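The Two-Bin Promise

Samira Najjar sorts small parts for a living, and her Gelberg method has 3000 paying followers. The pitch: 2 bins, a taped grid, a calmer workbench. I have my doubts.
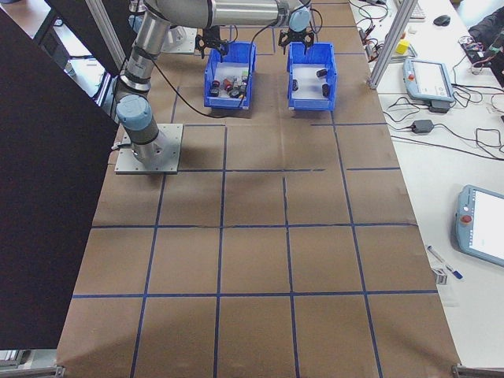 Sorting systems always look best when there's hardly anything to sort. Najjar wants one kind of thing per bin, and three black cylinders spread across a blue bin do look tidy. The one beside it, with blocks in black, red, gray and green piled together, looks like my junk drawer.

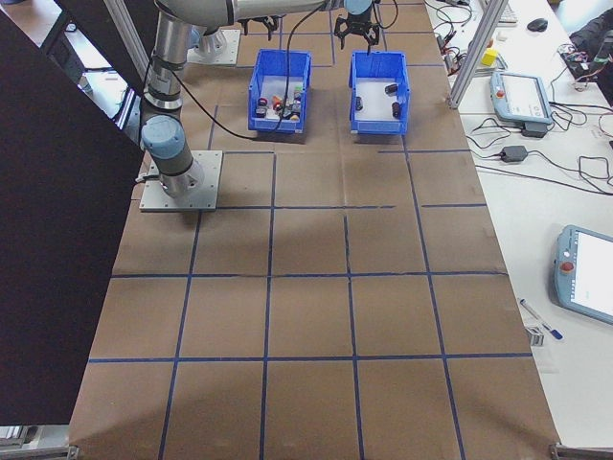 Blue tape marks the squares; the bins sit at the far end.

The tape I'd keep. It's cheap, and it gives a part somewhere to go. The $226 Prurnden course I'd skip.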